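萨尔库索普(Sarkuvthorpe)家务机器人试用服务:洗衣篮与滚筒洗衣机专题图集
2023年8月31日
图集 › 家务服务 › 洗衣

Nillon 是一项按次上门的双臂人形机器人试用服务,由萨尔库索普展厅提供,面向正在考虑采购家务机器人的公寓运营方、养老机构和洗衣房。本页收录洗衣专题的四张照片,内容是机器人在前开门滚筒洗衣机前配合编织篮作业,前三张为头部视角,第四张为腕部视角。图集之后是服务内容、场地要求、费用和我们自己的使用意见。

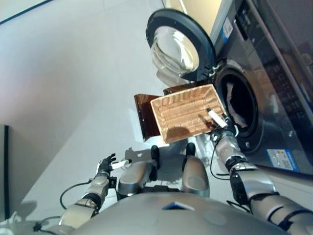 机门打开,右手夹住编织篮的边沿,篮子斜着靠近筒口。筒内有深色衣物和一块白布。
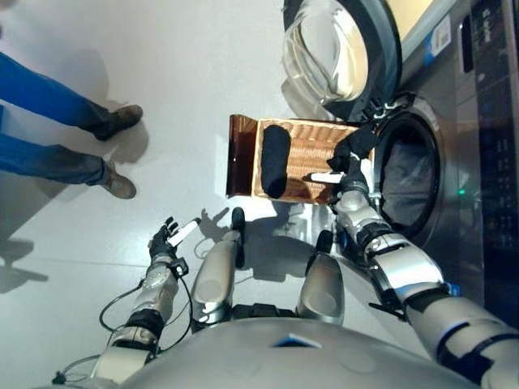 右手位于篮子右端上方,黑色织物搭在篮角,朝筒口方向伸出。篮内另一端还有一件长条形黑色织物。

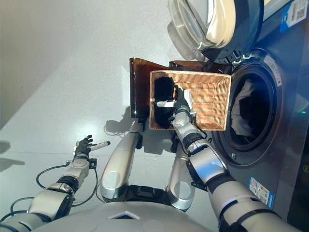

右手抓着篮沿,篮里是一团黑色织物,筒内可见浅灰和白色的衣物。

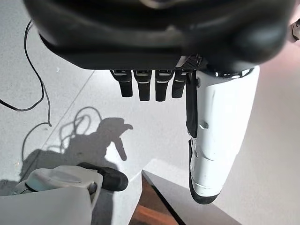
腕部视角:四根黑色手指并排向下,白色拇指在右侧,指尖为黑色橡胶头。

服务内容

Nillon 试用分为基础试用和延长试用两种。基础试用包含一次现场勘察、一次上门作业和一份书面报告。延长试用在此之外增加一次复测,复测安排在首次上门之后,由客户指定衣物种类和篮子。

洗衣专题包括以下任务:
取衣:从筒内取出衣物,放入篮中。
装衣:从篮中拿起衣物,送入筒内。
移篮:抓住篮沿,把篮子调整到筒口前。
清点剩余:作业结束后由操作员检查筒内和密封圈,记录遗留的小件。

折叠、晾挂、手洗和熨烫不在洗衣专题之内。需要折叠任务的客户请看 Zeman 台面作业服务,那一项使用固定底座,场地要求和计费方式都不同。

洗衣机的开机、选程序和加洗涤剂目前由操作员完成。触控面板的按键间距因机型而异,我们暂不把这一步列入交付范围。

设备组成

到场设备为一台双臂机器人、一个控制箱、一套备用指尖和一台记录用的笔记本电脑。控制软件为 Pritard 任务包的洗衣模块,任务包随试用提供,试用结束后收回授权。客户若决定长期租用,可以保留试用期间录入的衣物和篮子参数,不必重新设置。

机器人头部和腕部各有摄像头。头部摄像头负责整体位置,能看到篮子、筒口和双手;腕部摄像头用来看手指附近的情况。书面报告里两种视角的画面都会附上,客户可以提前要求只保留其中一种,或者全部不保留。

指尖属于耗材。粗糙的藤编篮沿对指尖磨损较快,塑料篮要好一些。试用期间更换指尖不另收费,长期租用按实际更换数量结算。

关于篮子

篮子的选择对结果影响很大,下面是我们给客户的建议。

篮口最好是长方形,带一圈凸起的硬边。圆形软布篮抓住之后会变形,篮口塌下去,衣物容易掉在外面。篮身不要太深,手伸进去以后手腕会碰到对侧的边。带盖的篮子请先取下盖子。篮子底部如果太滑,在瓷砖地面上会被推走,可以垫一块薄的防滑垫。

篮子放在筒口正前方,偏左或偏右也能作业,但取衣时间会变长。篮沿与筒口下缘之间的高度差越小越好。有客户把洗衣机装在高台上,这种情况需要配一个等高的架子,架子请客户自备,尺寸在勘察时确认。

关于衣物

适合试用的衣物有毛巾、T恤、薄裤子、枕套和一般内衣。厚外套和湿透的浴巾可以参加试用,但单独计为重物项,速度会调低。

深色衣物放在深色筒内,摄像头较难分清边界,尤其是几件缠在一起的时候。我们的做法是让手先接触再夹取,接触失败就换位置重试。这样比较稳妥,缺点是慢。袜子和手帕一类的小件容易留在密封圈的褶缝里,目前仍需要人工检查,请不要把这一步省掉。

带金属扣、挂钩或长系带的衣物请装进洗衣网。长系带缠住手指后,机器人会停止动作,等操作员处理。

场地要求

洗衣机前方需要留出一块平整地面,地毯和地垫请提前收起。机门能完全打开,并且打开后不会自己回弹。机门朝哪一侧开都可以,但勘察时要记下来,左右开门使用的参数不同。

地面反光较强的房间可以作业。如果阳光直射地面,请准备窗帘,光线在作业中途变化太大时需要重新校准。房间里需要一个独立的电源插座,不要和洗衣机共用一个排插。

作业期间操作员全程在场。客户可以在一旁观看,请站在操作员指定的位置,不要把手伸到机器人和洗衣机之间。儿童和宠物请留在其他房间。

预约流程

一、填写预约表,写明洗衣机的开门方式、安装高度和门前空间。
二、勘察人员上门测量,当场确认能否试用。
三、确认日期,客户准备衣物和篮子。没有合适的篮子可以向我们借用。
四、上门作业。进场后先架设和校准,再开始任务。
五、提交书面报告。报告列出每项任务的完成情况、中途停止的原因和人工介入的位置。

不能试用的情况会在第二步告知,勘察费不收。常见的原因是门前空间不够,或者洗衣机嵌在柜体里,机门只能开一半。

费用

基础试用每次259英镑,含勘察、作业和报告。延长试用在基础试用之上加收112英镑。以上价格适用于萨尔库索普城区,城区以外另计交通费。

上门前2天以内取消,收取勘察和人员费用,具体金额写在确认单上。因我方设备故障取消的,全额退款或改期,由客户选择。

我们的意见

洗衣专题是目前预约较多的一项,但我们并不建议所有客户都选它。

如果一处场地只有一台洗衣机,每天只洗一两次,使用机器人取衣省下的人工很有限,架设和看护的时间反而更长。多台机器并排、衣物种类比较统一的地方更值得试,比如养老机构的毛巾和枕套,同一类东西反复取放,参数调好以后变动很少。

速度方面,请不要按熟练工人的标准来预期。机器人每次夹取的量偏少,遇到缠绕会停顿。报告里会写清楚每项任务的实际用时,客户可以拿自己的人工用时来对照,再决定是否进入租用阶段。

噪声不大,主要来自关节和控制箱的风扇,洗衣机运转时基本听不出来。线缆需要留意,手臂外侧的线缆有一定余量,窄小的洗衣间里容易碰到门把手和水龙头,勘察时我们会把这些位置一并标出。

还有一点是机门。玻璃机门打开后占用的空间比很多客户想的要大,左右移动手臂时必须绕开它。铰链松动、机门会慢慢合上的机器,请先修好再预约。

下一批试用

9月的预约已经开放,洗衣专题和 Zeman 台面作业可以安排在同一次上门,总共2项任务,勘察只做一次。需要同时预约的客户请在表格备注栏写明,并附上台面的高度和材质。

已有预约的客户如需更换洗衣机或改换房间,请在勘察之前联系展厅前台,勘察之后更换需要重新测量。

相关页面
Nillon 服务说明
Pritard 洗衣模块更新记录
Zeman 台面作业图集
场地自查表下载
联系萨尔库索普展厅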